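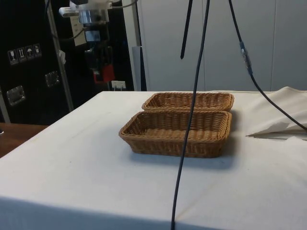

Regular meeting of the Clasta party rental staff, held at the Bedholm shop on Oct 11, 2025, to settle the holiday table settings and the basket and linen orders that go with them. Man-lok Fung called the meeting to order at 9:10 a.m. The rectangular wicker baskets, light tan-brown with a braided rim, were on the white cloth one behind the other when the basket item came up, and the creases and small grey smudges on the cloth were taken up under Linens.

Present: Man-lok Fung (chair), Raquel Aguiar (bookings), Burgi Wallner (linens and laundry), Natália Pacheco (purchasing), Anežka Michalík (deliveries, minutes).

Absent: none.

1. Minutes of the last meeting

Approved with one correction. Under Deliveries, the Cundberg loading dock was listed as open until 6. It closes at 4:30. Anežka has already changed it on the route sheet.

2. Bookings

Raquel went over the bookings for November. The largest is the Cundberg dinner, 200 guests, long tables, bread on every table. The deposit has been paid. The client has asked for white cloths and natural baskets, no color other than the napkins, which they will bring themselves.

There are four smaller bookings in the same two weeks. Two of them also want baskets. Raquel has told both that the style is not confirmed and that they will get an answer by the end of the month.

Man-lok asked if the Cundberg client had settled on the number of tables. Raquel said no. The hall can be laid out with 20 long tables or 25 shorter ones, and the client is waiting for the hall to say which it prefers. Everything below assumes 25 until we hear otherwise.

3. Baskets

Natália reported on the Rebelo order. We have been using round bread baskets for the past six years and many of them have broken spokes. She proposed replacing them with the rectangular kind.

Points raised:

Burgi prefers the rectangular shape for long tables, placed with the long side running the same way as the table. Round ones take up too much of the middle and the glasses end up too close to the edge.

Anežka asked how they would stack for delivery. Natália said Rebelo sells them at a single size only, so they do not nest the way a graded set does. They would have to go in crates with the openings up. Anežka said that costs shelf space in the van and she would like to try it with a full crate before agreeing to it. Natália will ask for enough on approval to fill one.

Raquel liked the tight weave look on the inside but wanted a liner in each one for bread. Crumbs get into the weave along the bottom and are slow to get out with a brush. Agreed that baskets go out with liners and that the liners are included in the price.

Man-lok asked about the rim. On the old round baskets the rim was the first thing to go. Natália said the rolled, braided rim is thicker than the body, and Rebelo will repair a loose rim for a small charge if the basket comes back in one piece. We would pay shipping one way.

Cost: the Rebelo quote is $1,543 with liners and $1,346 without. Burgi said she could make the liners from retired tablecloths for less than the difference. Her time was discussed. She has the two slow weeks before the season starts and would sooner sew than re-iron stock. After some back and forth it was agreed to order without liners.

Decision: order from Rebelo at $1,346, without liners, provided the crate test goes well. Old round baskets with sound bottoms go on the sale shelf. The rest are to be thrown out.

4. Linens

Burgi reported that the white cloths are in fair shape overall, but too many are coming off the shelf with fold lines. The cloth on the meeting table was used to make the point. It lies mostly smooth, but there is a faint fold line running across it at an angle, which means it was folded off the square. Under hall lighting a line like that shows from across the room.

She asked that all cloths be folded on the long center line first and then in thirds, and that nobody fold alone on anything longer than eight feet. She also asked again for wider rollers, so that the banquet cloths can be rolled and not folded at all. Man-lok said rollers can come out of the fall budget if they stay under $1,000. Burgi will get a price.

Smudges: there was a discussion of where the gray marks come from. Burgi thinks most are picked up from the tabletops and from crates set down on a dressed table. Anežka said the crates are wiped at the shop but not at the venue. Agreed that no crate goes on a cloth at any time, and that a folding stand will travel with each delivery. Marked cloths are to be kept apart from general laundry and tagged, so they get treated before washing.

Raquel asked if a cloth with small marks could still go out for a buffet, where most of it is covered. Burgi said no. The client pays the same rate for every cloth.

Spare cloths left bunched up at the end of a table after setup were also mentioned. They wrinkle and then have to be pressed again even though they were never used. Spares stay in the bag until needed.

Decision: new folding order starts now. Burgi will put up a card beside the pressing table.

5. Table layout for the Cundberg dinner

Raquel wants one table fully dressed at the shop before the client visit. White cloth to the floor on the front side, baskets along the center, their napkins if they arrive in time. If not, plain white ones.

There was some disagreement about spacing. Natália would put the baskets in pairs, with the long edges almost touching, one for bread and one for rolls or crackers. Raquel would space them singly so that every guest can reach one. Burgi pointed out that pairs look fuller but leave long gaps, and the gaps then need something in them. Man-lok suggested showing the client both, one at each end of the table. Agreed.

Flowers are not our responsibility for this booking. Raquel will find out how tall they are going to be.

6. Deliveries

The van goes in for brakes the first week of November and will be gone two days. Anežka has moved one pickup. Nothing else is affected.

The side door at Bedholm still sticks. Man-lok has called the landlord twice. Until it is fixed, all loading is through the front, and the rug there has to be rolled up before carts go over it.

Anežka asked for a second person on the Cundberg delivery because of the stairs behind the dock. Natália will go.

7. Other business

Raquel asked that returned items be checked in on the same day. Last month a box of serving tongs sat under the counter for a week while we were telling a client we had none.

Natália said the price list on the counter is out of date. It still lists the round baskets and the ivory runners, which were dropped in spring. She will print a new one once the basket price is set.

Rental price for the new baskets was left open. Man-lok would like to keep it the same as the round ones through the end of the year. Natália thinks it should go up a little to cover rim repairs. To be brought back next time with figures.

8. Actions

Natália: ask Rebelo for one crate of baskets on approval, place the order if the test goes well, new price list.
Anežka: crate test in the van, buy two folding stands.
Burgi: liner pattern and one finished liner, price for wide rollers, folding card.
Raquel: table count and flower height from Cundberg, date for the client visit.
Man-lok: landlord and side door.

Next meeting will be held after the client visit, at the Bedholm shop. Raquel will send the date.

Meeting closed at 10:35 a.m.

Minutes taken by Anežka Michalík.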